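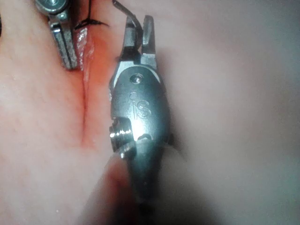 Planning the Equipment for a Robotic Suturing Bench
Student project report, robotics and automation track
Reading time: 3 min

Our assignment was simple to write down and much harder to do: plan the purchase of everything a teaching lab needs to run robot suturing sessions for one semester, with a budget of 1000 euros for consumables and small equipment. The robot itself was outside our budget, which made us very happy until we saw how much stuff goes around a robot!

The team was Rianne Vandenberghe (budget), Nusrat Khondokar (instruments) and Guoqing Guo (cameras and lighting). Our supervisor was Arnout Verhoeven.

1. What we counted as equipment

We started with a list that was far too long. Guoqing wanted a second monitor, Nusrat wanted a spare of every instrument, and Rianne wanted a spreadsheet (she got it, and it is beautiful). After the first meeting we sorted everything into things that wear out, things that get used up and things we only buy once.

Instruments are the tricky group. A needle driver has small jaws on a jointed wrist, and it doesn't last forever. We decided to plan for instrument life in sessions, not in months, so the budget follows how much the bench is used. In September there are hardly any sessions, and before the final demos the bench is busy until 6 in the evening.

Thread was more fun to plan than we expected. We had put it under "small items" and forgotten it. Then Nusrat pointed out that a learner uses up thread even when a knot goes wrong, and that the long tail you need for comfortable tying gets trimmed away afterward. Our first estimate only covered the thread that stays in the stitch, so we threw it out.

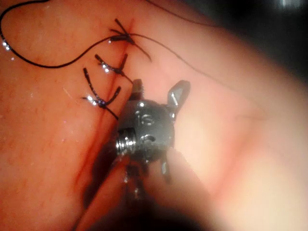

That changed how we wrote the order sheet. We now plan per closed line of stitches, with thread and needles on the same row, plus an allowance for practice knots. It is one row longer than the old version and so much easier to read.

2. Comparing suppliers

We asked Kornton and Lambrechts for quotes on the same list. Kornton split everything into single items, and Lambrechts offered a bundle. The bundle looked cheaper at first glance, but it contained things we already had in the cupboard. We also asked Plodmont about a service plan, and learned that you should ask for the delivery time in the very first email. We had to send 11 emails in total, and at least half of them could have been one good one.

Our choice was to buy thread and needles from Kornton, and to save the Lambrechts quote for the next round.

3. Cameras and light

Guoqing's part! A close camera view is great for checking where the needle is held, but metal jaws and moist surfaces both throw back a lot of light. So we put an adjustable lamp above the extra monitor on the priority list. We also wrote down that a close view needs a wider one beside it, because a shaft near the lens can hide a big part of the work.

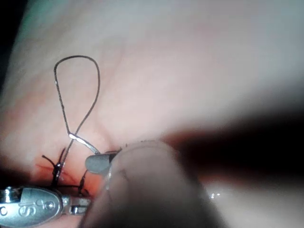

The lamp took more of the budget than Rianne liked. We paid for it by dropping the monitor and moving the storage boxes to next semester.

4. What we would do differently

Talk to the people who run the sessions before opening the spreadsheet. Roos Verbeke gave us more useful numbers over one coffee than we had found in 3 weeks of reading catalogs. We would also keep a small reserve from day one. Ours was added at the end, and it shows.

The order sheet is in the Zudness project folder, with a blank copy for the next group.

Search this site: type a keyword

Comments

Roos: Great work, all of you. Please add needle disposal to the sheet, I can't find it anywhere!

Guoqing: Good catch, it's on the second tab now, under things that get used up.

Arnout Verhoeven: I like planning by session. Can you add a column for what was really used, so next year's group can compare?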